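Why Can You See Through Glass?

A page for curious readers from 8 to 11 years
Text: Solène Tanguy. Questions from the class: collected by Apolline Rey

Take a glass from the kitchen and hold it in front of your eyes. You can see your kitchen, your family and maybe your cat. Now take a plate and do the same. You see only the plate. Both are hard, both are smooth, and both break if you drop them on the floor. Why does one let you look through and the other one does not?

To answer this, we have to speak first about light.

Light goes on a trip

When you look at an apple, light comes from the lamp or from the sun and it touches the apple. Some of this light jumps back and arrives in your eyes. This is how you see the apple. If there is no light at all, you do not see the apple, even when it is right under your nose.

Now imagine the light arriving at different things. Three main things can happen to it.

It can be stopped inside and disappear. We say the light is absorbed. A black sweater does this with most of the light it receives.

It can jump back. We say the light is reflected. A mirror does this very well, and so does snow.

It can go through and continue on the other side. Glass does this, and also water, air and some kinds of plastic.

A thing that lets the light go through in a straight and tidy way is called transparent. A thing that lets no light through is called opaque (you say it "oh-PAKE"). Between the two there is a third word, translucent. This is for things like baking paper or a bathroom window. Light comes in, but it is mixed in all directions, so you see only soft shapes.

How do you see a thing that is transparent?

This question was sent to us by Hamish Moffat, who is nine, and it is a very good one. If the light goes through the glass, the glass should be invisible. But we find our glass on the table every morning without a problem!

The reason is that the light does not all go through. A small part of it jumps back from the surface, and this makes bright little lines and spots. Also, glass bends the light a bit when it enters and again when it leaves. At the rim and along the sides, where the glass is curved, the bending is stronger, and you notice an edge. Your brain puts all these small signs together and says, "There is a glass here."

Try to look at an empty glass on a white table in front of a white wall. There is almost nothing behind it to look at, so what you find are mainly the shiny lines.

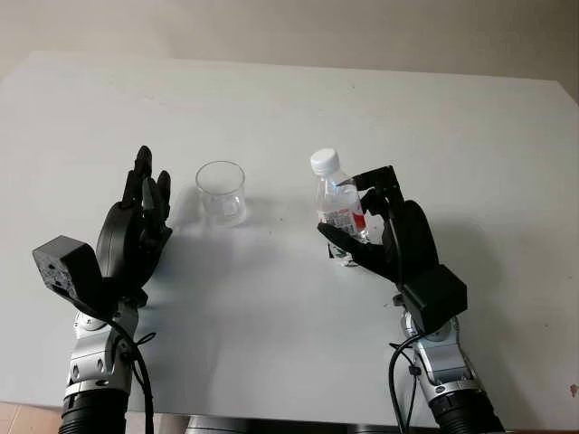
Glass on the left, plastic on the right. The empty beaker shows itself by its highlights and by a soft shadow on the table.

Maybe the shadow surprises you. A transparent thing should not have a shadow, no? But remember, a part of the light jumped back, and another part was bent and sent to a different place. So the table behind the glass receives a little less light in some spots. The shadow is weak, much weaker than the shadow of your hand. If you have a sunny window, you can also find very bright spots inside the shadow of a glass. This is the light that was bent and collected together.

Glass or plastic?

A beaker is a glass for people who work in a laboratory. It is like a short cylinder, and its rim often opens a little to the outside, which helps when you pour. Many beakers are made from a special glass that can become hot without breaking. Glass also does not mix with most of the liquids that you put in it, and it is easy to clean very well.

A water bottle like the ones from the store is usually made from plastic. Plastic is light to carry. If it falls, it usually bounces, and you can squeeze it with your fingers. But it gets scratches more easily than glass, and with many scratches it becomes cloudy. The light is then thrown in all directions, and the bottle goes slowly from transparent to translucent.

The label is another story. It is there to be read, so it is printed with inks that stop or reflect a lot of the light. The cap is often opaque too. So one simple bottle can have parts that let you look through and parts that do not.

Where does glass come from?

It comes from sand! The sand is mixed with some other powders and heated in a very hot oven until everything melts and becomes like thick honey, orange and shining. Then it gets its shape and must cool down slowly. If it cools too fast, it can crack.

You will ask now, why can I not see through sand? Each grain has many little faces, and there is air between the grains. The light is bent and reflected again and again, and it cannot keep a straight way. In a window there is one smooth piece and no air between, so the light passes.

Try it at home

You need a clear drinking glass, a clear plastic bottle, water, a pencil and a piece of white paper. Ask an adult before you use the glass.

Put the empty glass on the paper, near a lamp. Look for the shadow and draw around it with the pencil.

Fill the glass halfway with water. Look at the shadow again. Did it change?

Stand the pencil in the water and look from the side. It seems to be broken at the place where the water begins. Take it out and it is straight.

Do the same with the plastic bottle, but leave the pencil on the table behind it. Move the bottle to the left and to the right and watch what the pencil does.

Write down what you saw. Quentin Caron, 10, made this experiment and wrote to us that his pencil "became fat and then jumped to the other side." We think this is a very exact observation.

Small dictionary

Absorb: to take in the light and keep it.
Beaker: a simple container used in a laboratory.
Opaque: no light goes through.
Reflect: to send the light back.
Translucent: light goes through, but you do not see clearly.
Transparent: light goes through and you see what is behind.

Next page: Why is the sea blue when the water in my glass is not?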